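Old Cenow desktop shuts off under load, PSU or board?

Asked Saturday, 2375 views

Have a Cenow tower I got secondhand, runs fine for email and videos but shuts off hard when I start a game. No blue screen, just black. Comes back on if I wait 2 minutes. Power supply is a Taseck, no idea how old. Already reinstalled Windows, no change. Event log just says unexpected shutdown, which, thanks.

Don't want to buy a whole new board if its just the supply. Budget is small. Anything I can check without a meter?

2 answers

Answer 1 - accepted

Sounds like heat or power. Check heat first, its free. Install any temp monitor, start the game in a window, watch the CPU number. If it climbs right up to shutdown, old thermal paste. Had the same thing on mine, paste was like chalk.

If temps stay normal then suspect the supply. Borrow one if you can before buying. Also try a different wall outlet, skip the power strip. Sounds dumb, fixed my sister's.

If you do end up opening it, unplug it, hold the power button a few seconds, lay the case flat on its side. Much easier than working with it standing. With the CPU out you want good light and no coffee nearby, the socket pins bend if you look at them wrong. 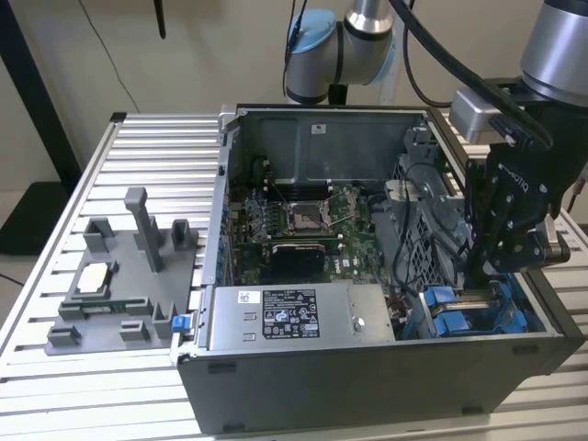
Order I'd go in:

1. Blow out dust, all fans and the supply vent
2. New paste, pea size, dont spread it
3. Reseat the graphics card and its power plug if it has one
4. Swap the supply

Stop when it quits shutting off.

Answer 2

Its the PSU. Always the PSU. Got mine from Zeltgate, the shop on Adams, they test old ones at the counter for free - or did last September anyway. Dont get a 1000 watt one, you dont need it.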